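Home | News | Interviews | Workshop | Contact

Two grippers, one arm and a great deal of patience

2018-02-23 | by Hina Bajwa

Loredana Orlandini apologizes for the coffee before I have tasted it, and then we talk for so long that it goes cold anyway. She has spent the winter at Vestergaard deciding which of two grippers should go on the arm, the Zanton or the Erero, and she has a lot to say about both.

"Everyone asks me about strength," she says, "and I always tell them, please, ask me about the camera first!" Both grippers carry a small camera at the wrist, and she judges them by what comes through it – how well you can make out a speckled board next to something dark and glossy, for instance, or how much of the view the gripper takes up for itself.
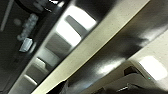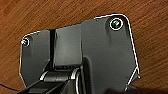 Glare and speckles in the first, wood grain and a dark plate in the second.

Reading time: 5 minutes | 3,816 words in the full transcript

Her colleague Otakar Bartoš wrote the test plan in November, and it asks for 100 grasps with each gripper before anyone is allowed an opinion. Loredana laughs when I bring this up. "I had an opinion after five," she admits, "but Otakar is right, and my opinion changed twice, so there you are."

The Erero won her over slowly. It closes more gently, she says, and she likes the way the fingers settle before they squeeze. The Zanton is quicker and easier to take off the arm, and she would happily keep it for heavier parts. Shiny surfaces bother her with either one (she has tried moving the lamps, turning the wrist, and going home early).

What about the controller? They are staying with the Flikley for now, mostly out of fondness, although she would love a pause button she could find without looking. The next round is 2,000 grasps, and she has already promised Otakar that she will keep quiet until the last of them is done.

14 shares | 5 comments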